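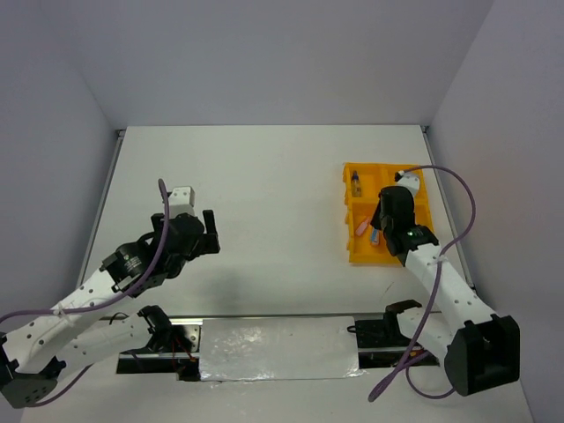 White top, gray back and sides, thin metal strip down each edge.

Topic: White work surface with gray walls, do people really like these?
Board: Workrooms and Hobby Tables

rmavromatis wrote:
I keep reading that a big white top with plain gray walls on three sides is the best thing you can do for a work corner. Better light, you find small parts faster, everything looks cleaner. I'm not buying it yet. Every white surface I've owned looked great for a month and then it had a yellow patch where the coffee went and a blue smear from a pen.

The man at the Vasilakis showroom in Kutville quoted me 466 dollars for a top with three panels, delivery not included. He also told me marker wipes right off "with a damp cloth." I asked which marker and he said "any." That is where he lost me.

So who has had one of these longer than a year? And does the gray do anything, or is it a paint color with a sales pitch?

roswitha_g wrote:
Had one for six years. White top, gray sides. The gray does help. I had white walls before that and by noon the glare off the back one gave me a headache. Gray calms it down. As for stains, mine has two, and I caused both of them by leaving things overnight.

rmavromatis wrote:
Two stains in six years, fine, but what do you do on it? If the answer is jigsaw puzzles I'm not sure it tells me much.

roswitha_g wrote:
Book repair. Glue, ink, leather dye. Next question.

hamdy_ak wrote:
I'll be the other side then. I ripped mine out in September. The side walls were the problem, not the top. You can't lay anything long across the table, you bang your elbows, and sweeping crumbs out is a pain when there's only one open side. Everybody photographs these things from the front and up high, where they look roomy. Sit down at one before you pay.

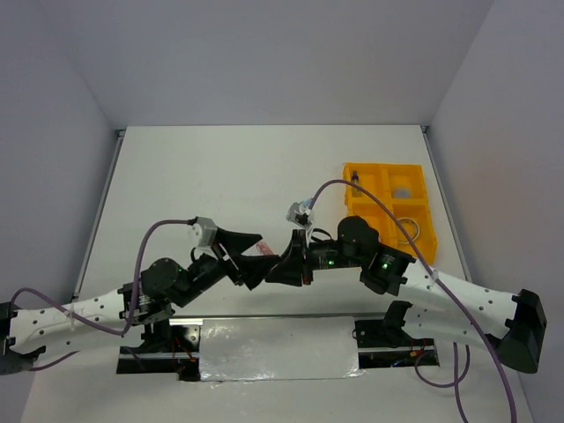
And look hard at the metal strips where the top meets the walls. Dust sat in the join on mine and I was in there with a toothpick every week. If the walls slope out at the sides you get a bit more arm room, I'll give them that, but then the whole thing takes up more of your floor.

kokkinos_p wrote:
A toothpick? Run a vacuum with the narrow nozzle along it. Two minutes.

hamdy_ak wrote:
The narrow nozzle doesn't reach into the corners. I tried it. The back ones are the worst because you have to lean over the whole table.

kokkinos_p wrote:
Then the table is too deep for you. How deep was it? Mine is 65 cm and I can touch the back wall sitting down. I see people order 80 and then complain they can't reach anything. Of course they can't.

hamdy_ak wrote:
80. Point taken, but the showroom only had the one depth.

rmavromatis wrote:
The Kutville place only has the one depth too, and the price is for that. So a shallower one is a custom order and probably more money for less table.

Back to the marker question, because that's what will decide it for me. There's always a marker in my hand. I use the pink ones with the see-through cap on a hinge, the kind that swings to the side and stays attached to the barrel. I like not losing the cap. I don't like that the tip is out in the air while I'm thinking about something else, and when I put it down it rolls and draws a nice pink line on whatever is under it.
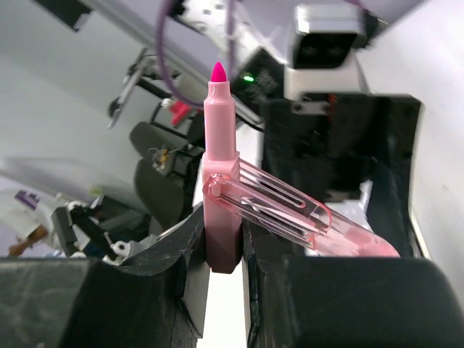
I also have doubts about how well a cap like that shuts. A loose cap you push until it clicks. With a hinged one you're trusting a bit of plastic to line up the same way every time, and I've had two dry out on me in a drawer. Maybe that was a bad batch. Anyway, would that pink come off a white top?

roswitha_g wrote:
Depends on the ink, and you'd have to read the barrel. Water-based comes off mine if I get to it the same day. Permanent needs alcohol, and the alcohol dulls the finish if you rub. I wouldn't believe anyone who says "any marker," so you and I agree there.

Never had a hinged cap dry out. I've had plenty of loose ones dry out because I couldn't find the cap.

kokkinos_p wrote:
Hinges on those go floppy in the end. Mine did. I store them tip down in a cup now and they last fine.

hamdy_ak wrote:
Tip down in a cup on a white table. Let us know how that goes.

kokkinos_p wrote:
Cup has a bottom.

zusden_pk wrote:
Cheaper idea if you only want to find out about the gray: buy the sample piece first. The place in Cuvaldale sells offcuts. Draw on it with the exact marker you use, leave it until the next day, then try the damp cloth. I paid 68 for a top somebody had returned with a chip in the corner, painted my own boards gray for the sides, and didn't screw them down. When I need the length I take one side out.

hamdy_ak wrote:
Loose sides would have saved mine. Do they stay up?

zusden_pk wrote:
They lean a little. I put a bracket in each far corner and that fixed the back. The sides still move if you knock them.

rmavromatis wrote:
The sample test is fair and I'll do it. If the pink is still there the next morning I'm taking the offcut to Kutville and putting it on the man's desk. Still not convinced on the walls. Roswitha, what shade of gray, and is it matte?

roswitha_g wrote:
Matte, pale, a touch toward lavender. Don't go darker or the corners turn gloomy in the evening. I'd have to look for the can.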